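The Small Kitchen in Claltham: Gallery

Welcome to the gallery of our kitchen. We moved to Claltham from Paderov in December, and many friends asked to see how we live now. The kitchen is the smallest room of the flat, 112 inches from the door to the window, so every thing in it must have its place. I write a few words about the things we use most.

The table. We bought it second-hand in Stendbridge. I looked for a plain top with a quiet color, because in Paderov we had a pattern with flowers and I was always searching for crumbs in it. The surface is smooth and it has a little mauve in the gray. In the evening it looks more gray, in the morning more mauve.
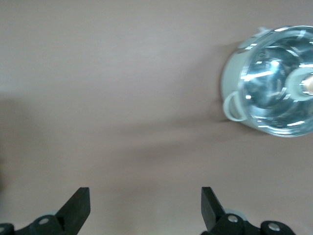 For the dishes we have only one open shelf. Six plates and 6 bowls stay there, the rest is in a box under the bed until we find a cabinet with the right depth. My mother's big soup plates did not fit, and I am still a little sad about it.

The clear bowl with the post in the middle. I like a container where the walls are transparent, so I can see what is inside without lifting anything. It has a loop handle at the side and a pale rim. Around the center post there are corners that need a small brush, a sponge does not reach well.

The notebook of recipes. Half of it is in my own language and half in English. The bread on the first page takes 900 grams of flour and makes two loaves, one for us and one for the freezer. I copied it again last month, the old page had too much oil on it.

The window. It looks to the yard of the Mota bakery, and from 5 in the morning we have the smell for free. On the sill I keep parsley and one pot of mint, which grows better than I expected.

More pictures will come when the shelf by the door is painted. We did not yet agree about the color.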